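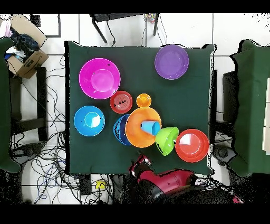

Maren Tolliver
Lead operator, Flosley

December 19, 2019

Let the people who drive the robot write the instructions

My job is to show a robot arm how to handle dishes. I hold a controller, the arm follows my hand, and the computer records what the arm did and what its camera saw while it was doing it. When I finish one try I reset the table and start the next. The current project is called Wuramley, and its target is 2000 recorded demonstrations of clearing and stacking plastic tableware. Five of us share the driving at our shop in Celtcombe, and I make the schedule.

I have done this long enough to have an opinion about how it's organized, here and at the other places I've visited. The people who drive the arm are brought in last. Someone writes a task sheet, someone else decides what counts as a good demonstration, and then the operators are handed the sheet and a controller. I think the order should be turned around. Operators should write the task sheet, and they should have the final say over which recordings get thrown out.

Take the task sheet we started with in January. It said: "Stack the bowls, largest at the bottom, cup last." That reads fine at a desk. Now look at the table. The orange bowl is partly tilted, and the light blue cup is on its side with it. The dark blue bowl is up on its edge, overlapping the orange one. The lime green bowl is tipped over to one side. The gripper is reaching toward the orange and the dark blue, and the person driving has to make a choice the sheet doesn't mention. You can go for the cup first, which breaks the rule about the cup going last. You can go for the dark blue bowl and risk disturbing what it's leaning against. You can push the group apart with the closed fingers and sort it out afterward.

Any of those is a reasonable thing to do. The trouble starts when each operator picks a different one and all of it goes into the same pile as "stack the bowls." The model that learns from the pile gets several answers to one question. Sometimes it learns to pick one of them. Sometimes it learns something in between, and in between two good ways of picking up a bowl there is usually a bad way. We had an early version of the policy that would lower the gripper to a spot halfway between the rim and the middle of a bowl and close on air. I'd driven enough rim grasps, and watched a coworker drive enough pushes from the middle, to have a fair idea where that came from.

The first response from the desks was to ask for more data. That's the usual response and it is often right. In this case I thought it was a waste of hands. We stopped for an afternoon, the operators sat down together, and we wrote our own sheet. It was short. Anything lying on its side on top of something else gets moved to open cloth first. Bowls on edge get laid flat before they get stacked. Grasp by the rim, on the side nearest the arm, unless another dish is touching that side. Pushing is allowed for separating and for nothing else. If a dish leaves the table, the try is over.

None of that is clever. Each line came out of an argument that somebody on the controller had already had with the table. The engineer who wrote the first sheet is better than I am at nearly every part of this work except the part where your thumb is on the trigger and the bowl begins to slide, and you only find out what the sheet left out when that happens.

There's a fair objection to letting operators set the rules. Operators like what is comfortable. Left alone, we will write a sheet that suits our hands and the view we happen to have, and the robot will learn our habits along with the task. I've seen it in myself. I'm right-handed, and I found out from the recordings that I nearly always finished my stack on the right side of the cloth whether or not it made sense. Nothing on our sheet would have caught that, and an engineer looking at plots did. So I'm not arguing that the desks should go away. I want them to check our sheet, and I want them to stop writing it for us.

The second part of my argument is about what gets thrown away. The practice at most places, ours included until this year, is that a script or a reviewer goes through the recordings and drops the ones that look wrong. Too long is a common reason. Our limit was 90 seconds. Anything over that was marked bad and left out of training.

I understand why. Long recordings tend to have an operator fumbling in them, and you don't want to teach fumbling. But think about which tables take the longest. A table where the bowls sit flat and apart is quick work. A table with everything crowded into the middle and leaning is slow work, even for the best driver we have. A time limit takes out fumbling and it also takes out the hard tables, and what remains is a set of recordings that says dishes come to you flat and well spaced. Then the robot goes out to a customer where the dishes come in a heap, and people are surprised.

Hamel was that customer for us. They run a cafeteria line and they wanted an arm at the return end. Their dishes arrive however people drop them. On our own table the policy looked good that week, good enough that I agreed to the visit. At Hamel it handled the loose pieces and stopped dead at every pile. The staff were polite. We packed up and drove home, and I spent the next day pulling the recordings that had been dropped for length. I watched them all the way through. A good many deserved to be dropped. The rest were patient, correct work on difficult tables, and we had been paying people to make them and then keeping them out of training.

An operator could have told you the difference in the first moments of playback. We remember our own tries. We know when we lost our grip through carelessness and when we backed off on purpose to come in from a better angle. From outside, a deliberate retreat and a mistake look alike, and a script has no way to tell them apart. We now mark each try ourselves right after we finish it, with one of three labels: clean, recovered, or bad. Only bad gets dropped. It takes a button press. The label "recovered" has turned into the most useful of them, as it points to the places where something slipped and was put right, and a robot working near a heap of dishes needs to have seen that.

People ask whether operators will be honest about their own bad tries. Mostly, yes, if nothing bad happens to them for saying so. We used to post each person's tally of accepted recordings on the wall. I took it down when I took over the schedule. With the tally up, everyone set easy tables for themselves at reset time without quite meaning to. You lay the bowls out a little farther apart, you stand the cup up. With the tally gone, the tables got harder again and the number of tries I'd call careless stayed where it was.

I should say something about reset, because it's the part of the job that gets the least respect. Between tries someone has to mess up the table. It sounds like nothing. It is half the teaching. If I always lean the same bowl against the same neighbor, the robot will come to expect it. So we trade off: the person who drives doesn't set the table. The setter is told to be unkind. Bowls on edge, cups on their sides, bright colors together where the gripper has to choose between them. We also change which dish goes near the corner of the cloth, as reaching out there is different from reaching into the middle.

Shifts on the controller are two hours, and I'd make them shorter if the budget allowed it. Tired drivers move the arm in small nervous corrections, and those corrections get recorded just as faithfully as everything else. When I look at a shaky recording, the time of day is the first thing I check.

There are people who think all of this will stop mattering soon. They say that with enough recordings the differences between operators wash out, and that a large enough model will sort good from bad without help. They may be right in time. I work on a project with a target of 2000, and at that size every habit shows. I suspect that most companies that want an arm for a particular job will be working at our size too, with a handful of drivers, one table, and a customer who has a date in mind. For them, how the work is shown matters a great deal, and who decides how it is shown matters along with it.

What I'd ask of anyone starting one of these projects is fairly small. Before the task sheet is written, have whoever is writing it drive the arm for a full shift, on hard tables, with someone else doing the setting. Then have the operators write the draft. Put the labels in their hands. Keep the long recordings until an operator has looked at them. Pay for the reset time at the same rate as the driving time, which we started doing in the fall and should have done from the first day.

Our sheet is on its fourth version. The latest change deals with what to do when a small bowl ends up inside a larger one before you have touched either. We left them together for a while and counted it as stacked, until one of the setters pointed out that the small one is often sitting crooked and the next bowl won't seat on top of it. So now we take it out and put it back in straight.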